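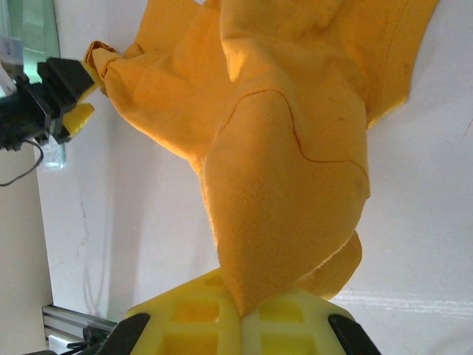
Is the Prusten finger kit worth buying for the cloth work? For the cloth work, I think so, as long as they sort out the mounting screws and we get the trial price in writing.

September, notebook 3, carrying on from the page with the coffee ring.

Right, so the kit came in a box far too big for it, and I spent the first half hour hunting for the hex key they swore was in there (it was taped under the lid). Two pairs of lattice fingers, a bag of spare pads, a sheet of instructions that somebody has photocopied from a photocopy. Eldana had the old hard fingers off before I'd finished my tea, so we were up and running by 10.

First impressions are good! The old fingers used to skate over a fold or else bite down so hard they left a dent. These give a bit. When the jaws close, the ribs bend round whatever is between them, and a thick hem and a single layer get much the same treatment without my having to fiddle with the force setting. I left it at 14 all morning, and I'd never have dared do that with the old ones.

We've been using yellow cloth for everything, and I know Grolstead will moan that their customers mostly send white sheets, but I want to be able to see what I'm doing. White on white can wait for the second week.

Two-handed pulls are the bit I was most curious about. One hand takes a corner, the other takes whatever it can find lower down, and then they move apart until the cloth goes tight. The sales sheet calls this "tension-aware unfolding", which seems to mean it stops when the motors grumble. Fine by me. I'd like to know where the stop point is set, though, and the manual is no help at all. Have written to Mamani (they're handling support for Prusten over here) and asked for the proper settings list.

Picking up from flat is fussier. 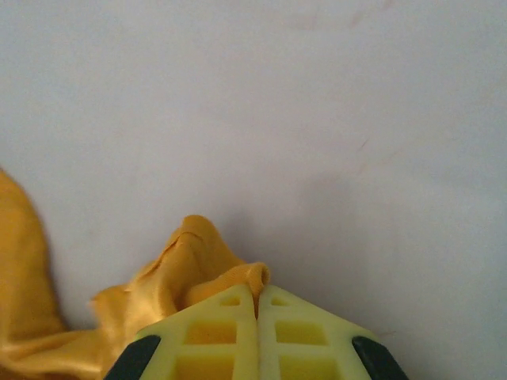
You want a ridge or a rolled bit for the tips to close on, and if the cloth is lying too smooth you have to ruck it up first. Eldana's trick is to come in low, nudge sideways a touch, then close slowly. I was coming straight down like a claw machine at the seaside and getting cross with it. Her way is now saved as the default on our side - please don't overwrite it, whoever is in next. It's under "low nudge" in the shared folder.

Niggles so far:
The mounting screws work themselves out. I nipped them up before lunch and again at 3. Thread lock tomorrow.
Spare pads are sold only in packs, at 235 a pack, and that's cheeky for bits of rubber.
The instruction sheet has left and right swapped on page two. Have written on ours in red pen.

On money: the full kit with a year of support is 2,000, and Grerbridge say they'll take the trial set back if we don't get on with it, less the cost of any pads we've opened. I haven't opened any. Hands off the bag, please.

Still to do: the thin slippery stuff from the bottom drawer, a proper long run with both arms going, and the white sheets to keep Grolstead happy. Eldana wants to try the second pair of fingers on the left arm to see if they're any stiffer. I couldn't feel a difference squeezing them by hand, but she reckons there is one. Have left them on her side of the bench with the hex key.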